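Chapter 7
Folding and Storing Knitted Clothes

In this chapter you will learn:
how to tell a knitted fabric from a woven one
how to fold a short-sleeved top so that it keeps its shape
how to plan a drawer or shelf for folded clothes

Before you start, you will need one short-sleeved top, clean and fully dry, and a flat surface larger than the top when it is laid out.

7.1 Why knits are folded

A woven shirt can hang for months without much change. A knitted top is made of loops, and loops stretch under their own weight. Left on a narrow hanger, it may grow longer in the body and form small peaks at the shoulders. Ribbed knits need the most care, as the ribs are what let the fabric spread and spring back.

A table is the usual place to fold, but most people at home use the bed. It is wide enough, and a blanket stops the fabric sliding. Pull the blanket reasonably straight first. Lay the top out with the neckline away from you and deal with the sleeves before the body.

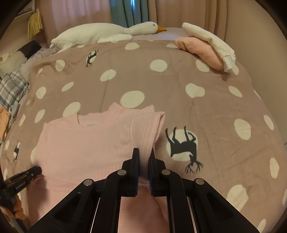 Figure 7.1 A ribbed short-sleeved top spread on a bed, with one sleeve folded up and over.

Sleeves cause most of the trouble in a folded pile. A sleeve that is left twisted makes a lump, and the lump presses a crease into whatever lies on top of it. Take hold of the sleeve near the hem, bring it in over the body and smooth it from the shoulder seam outwards. Do the same on the other side, then bring in the sides and fold the length in half or in thirds, depending on the depth of the drawer.
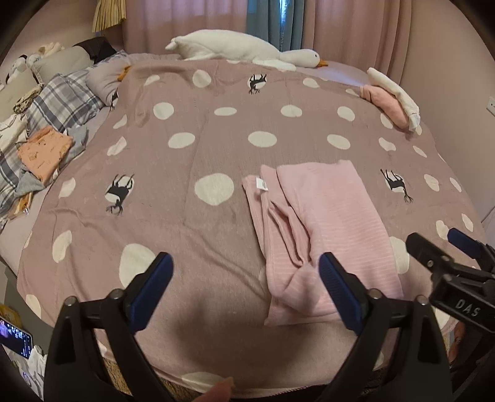 Ribbing will not hold a sharp edge in the way that cotton shirting does, so do not press hard along the fold. Lift the finished piece with both hands underneath it and put it straight into the drawer.

Activity 7A

Nizar Mansour has a drawer 69 cm wide. He wants to keep his knitted tops in it side by side, each folded to the same width. Choose a suitable folded width, work out how many tops will fit in one row, and fold a top of your own to that measurement. Keep your notes for section 7.2, where you will compare flat piles with upright rows.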